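Refurbishing donated desktop computers: notes on the February intake

Posted by Lowri Hughes
Monday, February 13, 2023

Readers of this page will be aware that I have given much of my free time since July to the reuse of office computers. The present batch came from Arellow, which is replacing the machines at its Calado site and agreed to release the old towers provided that every drive was wiped before leaving our hands. Deolinda Veloso arranged the transport, and I am grateful to her for two very long afternoons on the road.

The batch has been entered in the register under the heading Clada. Each tower is given a number, a line for faults found and a line for parts removed. I had asked for a column for the condition of the screws as well, and was overruled by Hazem Benjelloun, who keeps the register and prefers it short.

Work on a tower begins with the case laid on its side and the side panel taken off. In that position the motherboard can be reached from above, together with the memory slots, the drive cage and the optical drive bay. The cables deserve some attention before anything is unplugged.
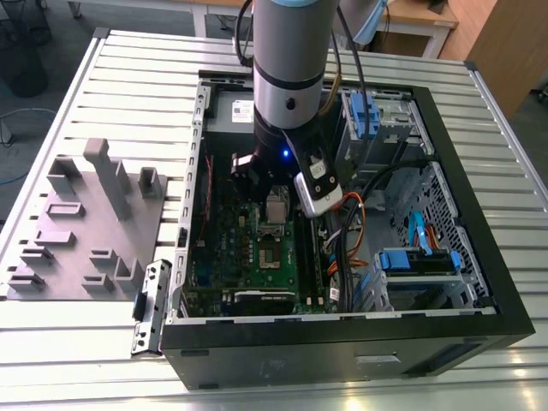
Dust is dealt with next, using a soft brush and short bursts of air. I do not use a household vacuum cleaner inside a case, and I would ask those who borrow our tools to follow the same practice. Drives are taken out by their plastic clips, which grow brittle with age and should be pressed gently. A broken clip is a nuisance to replace, as Galico sells them only in bags of 500.

The old paste between the processor and its cooler also requires renewal. The cooler is removed, both surfaces are wiped with alcohol on a lint-free cloth, and the processor is left in its socket unless there is good cause to lift it. Albertina Baptista holds that it should come out every time. We have agreed to differ – her towers are no less reliable than mine.

The power supply is not to be opened under any circumstances. Its label is read, the rating is copied into the register, and a faulty unit is set aside for proper disposal.
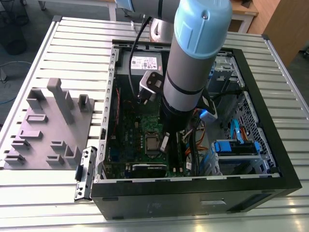
A Dell motherboard with its processor in the socket and no cooler fitted.

Expenditure on the batch to date stands at some 4,000 crowns, chiefly for memory and replacement drives. Enquiries about finished towers should be addressed to Hazem in writing, stating the intended use and whether a monitor is also needed.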